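Table Linen and Home Cooking in Rultcombe: What People Cover Their Tables With and Why
Final report, Everyday Textiles project
Sanne Goossens
Apr 23, 2022

Background

My question was pretty simple. Do people in Rultcombe still use tablecloths, and if so what kind, and when did they stop or start? I picked it after a visit to my aunt's in November, when she spent a whole lunch telling me which cloth was for what. Sunday cloth, card cloth, the one for when it's only her. I thought that was just her. It isn't.

Most of the writing I found is about fancy linen. Damask, monograms, wedding chests. Not much on the ordinary printed stuff people buy at a market stall and wipe down every night. So that's what I went for.

Method

Short questionnaire, paper and online. 71 handed out or sent, 50 came back usable. Then longer talks with eight people in their own kitchens, between half an hour and two hours each (the two hour one included soup). I also went twice to Van der Linden, the fabric shop on the corner by the bus station, and once to the Saturday market in Taltwood to look at what is for sale now and what it costs.

I asked everyone the same things:
What is on your table today?
Where did it come from?
Who picked it?
When does it come off?

The last one got the best answers by far.

Limits: people who don't care about tablecloths mostly don't answer questionnaires about tablecloths. Also my interviews lean old. I tried to get more students but two cancelled and I ran out of weeks.

Results

Of the 50, 29 have a cloth on the kitchen or dining table on a normal weekday. More than I expected. The rest use place mats, or nothing, or "mail," as one person wrote.

Plain colors are rare on weekdays. Nearly everyone with a daily cloth has a print, and the print is usually floral. The reason people give is stains. A coffee ring on plain cream is a disaster, on a busy flower print you don't see it till the light hits. One woman called hers "the forgiving one" and I have been using that in my notes ever since.

Color came up a lot too. Older respondents talked about blues and greens as kitchen colors, reds for Christmas, white for funerals and first communions. Younger ones mostly just said it should go with the walls. Turquoise has its own fans. Big white flowers with peachy orange in the middle, blue outlines on the petals, a bit of green leaf, that whole family of prints, people either said it was cheerful or said it was their grandmother's house. Sometimes both in one sentence.
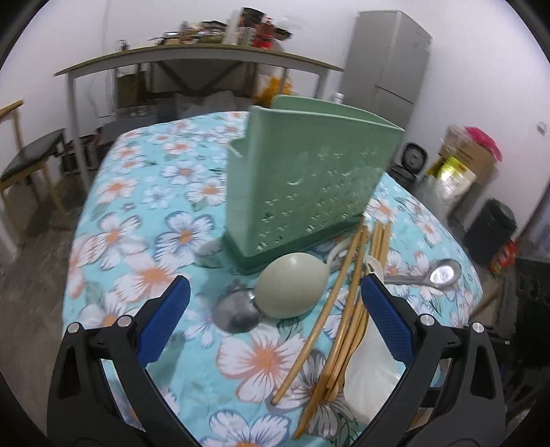
Photo: S. Goossens

Scale matters more than I thought. The woman who runs the cutting counter at Van der Linden said large flowers sell for big tables and small sprigs sell for everyone else, and that a print mixing the two is the safe choice when a customer can't decide. She also said customers almost always ask for too little fabric. They measure the top and forget the drop. Her rule is a hand's length down each side, plus hem. For a round-cornered table she cuts a bit more and tells them to let it hang rather than trying to tailor it.

Wipe-clean versus washable was the biggest argument. I didn't plan to ask about it, it just kept coming up. The wipe-clean group is mostly families with small kids. The washable group thinks coated cloth feels cold under your arms and smells when it's new. One man keeps both, coated on the bottom and cotton on top, and swaps the cotton on Mondays. He had a chart. I did not get a copy of the chart.

When does it come off?

This was the most interesting part so I'll give it some room.

Several people take the cloth off to work, not to eat. Rolling dough, sewing, homework with glue. So the bare table is the work table and the covered one is for meals and company. Other people do exactly the opposite and cover the table to protect it from work, then uncover it for guests because the wood is the nice thing. Age didn't seem to explain it. My guess is it depends on the table. If the table was inherited or expensive, the cloth is a shield. If it was cheap, the cloth is the dressing. I can't prove that with my numbers but six of the eight interviews fit it.

Two people said the cloth came off when someone died and they never put it back. I didn't push on that.

Where they come from

Gifts first, then the market, then shops. Online last, which surprised my tutor. People want to feel it. A few mentioned Iltero, the old mill brand, and kept cloths from it for decades, one with the paper label still stapled in the corner. The mill shop in Taltwood closed before I could ask anyone there anything. If somebody carries this on I'd start with former workers.

Discussion

I expected to write about something dying out. I don't think the data says that. Formal linen is going, yes, almost nobody irons a white one any more. The everyday print is doing fine and people have strong opinons on it. What's changed is that it gets replaced more often, and that fewer people hem their own.

What I would do differently: ask for the size of the table. I forgot and had to guess from what people told me. Also get the questionnaire out before the holidays and not after, half the answers are about the Christmas cloth becuase it was still fresh in their minds.

Thanks to everyone who let me sit in their kitchen, to the counter staff at Van der Linden, and to my aunt, whose card cloth is now in appendix B with her permission.

Appendix A: questionnaire
Appendix B: interview notes, shortened
Appendix C: price list, Taltwood market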